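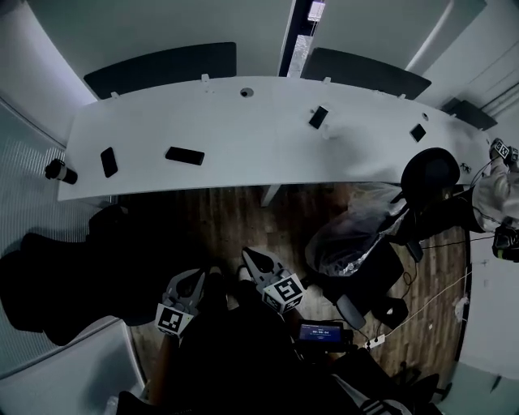

Ticket: Left gripper loses marker tracking after a short time
Opened by: Quyên Tiêu
Project: Lirkel hand-held grippers, second build
Status: open, waiting for test
Date: May 4, 2026

Problem

We built two hand-held grippers in the shared workshop. The right one is good. The left one starts normally, the timer on the small screen counts, and then the tracking software stops finding the marker on one finger. The finger opening value stays at the last number and does not change any more, even when I open and close the trigger fully. The recording itself does not stop. There is no error message on the screen, so I only notice when I check the file later.

What I expect: the opening value follows the fingers during the whole recording.

Setup

Both grippers are printed from the same files. Fingers are gray, marker cubes are glued near the base of the fingers. Software is Gridum, the April release, with the same settings file for both. The task is simple, to pick up a phone from a table and put it down in another place.

What I tried

1. Restarted the gripper and made a new recording. Same result.

2. Changed the power supply and the cable. Same result. I also held the cable still with tape, to be sure that it is not a loose contact.

3. Cleaned the camera lens with a dry cloth. It was a bit dirty, but no change.

4. Exchanged the camera between left and right gripper. The problem stayed with the left gripper, so I think the camera is not guilty.

5. Turned off the ceiling light nearest to the table. This was better. The tracking was lost later than before, but it was still lost.

6. Set the exposure by hand to 2,000 microseconds in place of automatic. Also better, but now the dark objects are difficult to see, and I do not want to keep it like this.

Reply from Khôi Lâm

Hi Quyên, thank you for the clear list. Your steps 5 and 6 sound to me like reflection on the marker. Did you print the left cube stickers on the same paper as the right ones? Please also check if the cube can turn a little when you squeeze. On my first build the glue was soft and the cube moved 2 degrees or more each time I closed the fingers. You cannot see it easily, but you can feel it with a fingernail.

Reply from Quyên Tiêu

I checked both things. The cube is firm, I cannot move it. But you are right about the paper – the left stickers are from the Brondex glossy sheet, because the matte one was finished. I did not think it matters. When I tilt the cube under the lamp, one side becomes almost white.

I ordered matte sheets. Until they arrive, I put clear matte tape over the left stickers and made 4 short recordings. In 2 of them the tracking was good until the end. In the other recordings it was lost for a moment when my wrist turned toward the light, and then it came back. Before, it never came back.

Reply from Khôi Lâm

Then I would leave the exposure on automatic again and wait for the new paper. When you replace the stickers, keep the white border around the black square, do not cut it too close. And please run the calibration again after that, also for the right gripper, so that both have the same starting point.

To do

Print new stickers on matte paper (Quyên)
Calibrate both grippers again (Quyên)
Add a warning in the software when the opening value does not change for a long time (Khôi)
Write the paper type in the parts list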